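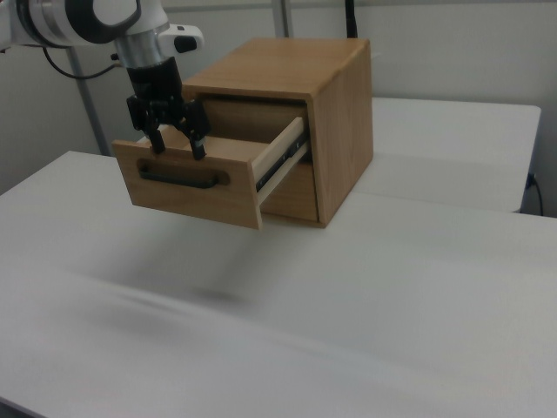

Vaida Žukauskas has been making small cabinets for most of her working life, and when I called to ask whether I might come by and talk about drawers, she laughed for a good long while before telling me to bring a sweater. Her workshop is cold until noon, even in May, and she doesn't like to turn the heater on because it bothers the wood (and, I suspect, because she grew up in a house where you put on a sweater first).

She had coffee ready when I got there, and a stool pulled up by the bench for me, and we were well into the second cup before either of us got to the subject.

"People think the drawer is the easy part," she said. "You build the box, you build a smaller box, you slide one into the other. My first one, I had to take it out with a mallet. I was so proud of how snug it was! Then it rained for a week."

That first cabinet was made under Eyvindur Bisgaard, who ran the shop at Makholm back then and took her on when she was nineteen. She still talks about him with great fondness. He would walk past whatever she was building, pull the drawer open with one finger, push it shut again, and go on to his lunch without a word. It took her most of a year to work out that silence was the good result.

"If he stopped and did it twice, I knew I'd be planing all afternoon," she told me.

The design she is best known for now is the Karutell, a little cabinet with a single drawer, small enough to sit on a table. She drew it for her friend Coralie Nepia, who wanted somewhere to keep letters and had no floor left to put anything on. Coralie got the first one as a birthday present. Vaida has made 83 of them since, and she keeps a notebook with every one written down, who it went to and what the weather was like the day she fitted the drawer. I thought she was teasing me about the weather, so she went and got the notebook – and there it was, page after page of it.

I asked her about handles, since she has strong feelings on the subject and I'd been warned. She likes a long bar, dark against pale wood, running straight across the front.

"A knob is fine if you have good fingers," she said. "My mother didn't, toward the end. With a bar you can hook anything over it, you can use the side of your hand, you can pull from the left or the right. And I like a dark line on light wood. It gives your eye somewhere to go."

We talked for a while about grain, and how she'll turn a board over and over before deciding which face goes on top, and about the years she spent in partnership with Amr Bouzid, who did the finishing and was, she says, far more patient than she was. They used to argue over wax. He wanted 4 coats and she wanted to go home. They settled on 3, and she has kept to it ever since, though she admits the top sometimes gets one more when she's in a good mood.

By then the sun had come around to the side windows and I'd taken off the sweater. I asked what people put in their drawers, once they have them. She thought about that one for a bit, turning her cup around on the bench.

"Batteries," she said. "Rubber bands. Coralie's has letters in it, she kept her word. But mostly it's batteries and a key that doesn't open anything. I don't mind. I'd rather it gets opened ten times a day for a rubber band than have it sit there looking nice."

She has orders enough to last her into the fall, and she's teaching again, one student at a time. When I left she was back at the bench with a drawer in her hands, rubbing a candle stub along the bottom edge and telling me over her shoulder to take the rest of the cake.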